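From: Harish Chaudhary
To: Mundside kitchen list
Date: January 14, 2021
Subject: Re: plates by the stove

Mohit Rajput wrote:

> Has anyone found a decent way to plate up in a tiny kitchen? We moved
> into the Vashisht building in October and I have one stretch of counter
> and it's right against the stovetop. Everything ends up in a pile. Also,
> do you warm your plates or is that a restaurant thing?

Hi Mohit, and welcome to the world of no counter space! I've been in a kitchen like that for years and I've gotten weirdly fond of it.

I'd start by pulling down whatever you're going to eat off before you turn on a burner. I used to leave it till the end, and then I'd be rooting in the cabinet with one hand while the onions went black (my poor Gestau skillet still has the marks).

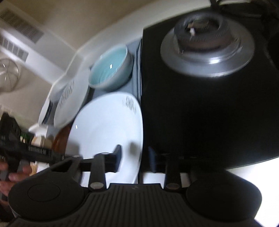 On warming, yes, I do it, and no, it isn't fancy. Oven at its lowest, 15 minutes, done. I wouldn't use the burners for it, though. I cracked a good Cindska dinner plate that way and I'm still sore about it. Mine live right next to the black stovetop now, the big white plate with the little gray pattern near the rim and the turquoise bowl by it, and that pair covers most of what I cook. Rice and dal go in the bowl, anything with a sauce that wanders goes on the plate. If I'm feeding more people I bring the rest over in two trips and stack them on a chair. My mother would be horrified.

The other thing is pan handles. Turn them away from the plate side, every time! I lost a whole pot of tomato soup in October and it got behind the stove, where I'm pretty sure some of it still lives.

Do you have room for a cart? A narrow one on wheels would get your cutting board off the counter, and you can shove it in the hall when you're finished. I keep meaning to buy one and then spending the money on knives.

What kind of burners did you end up with, gas or electric?

Harish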